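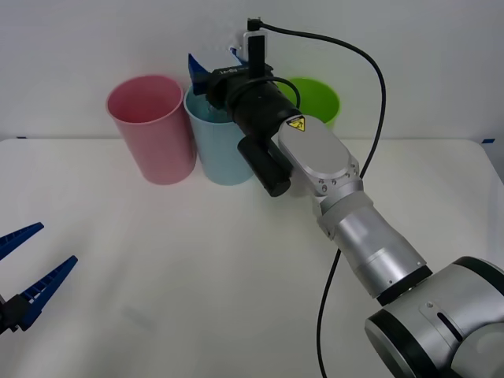 Photo: Urkus Student Media

Who Gets to Vote Where? Student Registration in Porkel
Final project report, Intro to American Politics

I picked this topic because of an argument in my dorm. My roommate swore you can't vote in Porkel if your parents live in another state, and I swore you could, and we went back and forth until one in the morning. So when the project list came out in February I signed up for "local elections" before anyone else could grab it!

My question was pretty simple. Do students who live at Urkus College know they can register at their campus address, and if they know, do they do it? I had a second question about whether the city treats them like real residents, but that one got too big and I only touch on it near the end.

What I did

I used two sources. The first was the city's turnout sheet for Precinct 2, the one that covers Solís Hall and all the dorms on the hill. Anybody can ask for it at the city clerk's window (bring quarters for the copier, they don't take cards). The second was a set of interviews with 20 students, which I did mostly in the dining hall over lunch. I asked everyone the same five questions and then let them talk. Some of them really talked.

What I found

Precinct 2 had 2,838 registered voters going into the April city election. Fewer than 1,000 of them voted. I expected low, but I didn't expect that low, and the precinct isn't all students either — it also takes in the blocks behind the feed store and a retirement complex. The sheet doesn't break people down by age, so I can't say how many of those ballots came from the dorms. My guess is not many.

The interviews helped fill that in. Most people I talked to were registered back home and had never thought about switching. A few believed switching would mess up their financial aid, and one guy thought he'd have to get a new driver's license the same week. Several knew there was a council race but couldn't tell me what it was about. (It was about parking and the bus route, mostly. You'd think students would care about the bus route!)

The people who did vote here all had the same story, more or less. Somebody walked them through the form. Usually it was the Clulora table outside the library, the registration drive that the civics club runs every fall.

Problems with my project

My interviews were with people who eat lunch when I eat lunch, so lots of sophomores and way too many from my own floor. I also worded question three badly. I asked "Do you plan to vote?" and everybody says yes to that. If I did it over I'd ask whether they voted last time, and where.

On the city side, I went to one council meeting and the word "students" came up only during the noise complaints. One meeting isn't enough to build a section on, so I left it out of my findings. The full question sheet and my interview notes are in the appendix.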